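Open day at the Gitlow workshop -- anyone else go?
General chat > Days out

skye_morrison
Went along on Friday with my neighbour Lindiwe, and I'm so glad we did (even with the bus changes!). They had a two-armed robot tidying a table of everyday bits, sunglasses and tissues and so on, and we ended up staying right through till they put the urn on. They share their pictures with visitors, so I've put a few up.

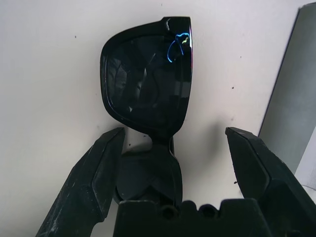
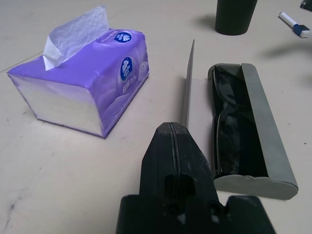 Wrist view for those first two, and the whole table for the next pair.

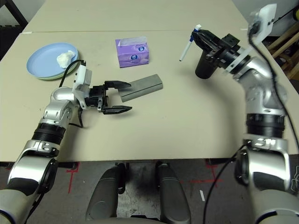
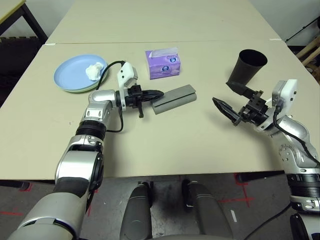
Bit-na Jin, who gave the talk, was lovely and very patient with my questions. She told us they'd practised the glasses job almost 1000 times before letting the public in. I could have listened all afternoon -- Lindiwe had to steer me towards the cakes.

mortpark
Glad you enjoyed it, Skye, but I came away a bit flat. I can put my own specs in a case, thank you, and rather quicker. Protico's day in August had far more going on.

lertchai_n
Bit harsh, Mort! My mum has bad hands and a stiff glasses case defeats her most mornings. I'd sooner watch that than another machine stacking boxes.

mortpark
Fair point about your mum. I still say 2000 pounds would buy her a good many easier cases.

skye_morrison
Now now, you two. Does anybody know if Clidovby are doing one as well? Lindiwe wants to bring her grandson.

lertchai_n
They are, but you have to book, and there are only 200 places. I'll dig out the number tonight and post it here.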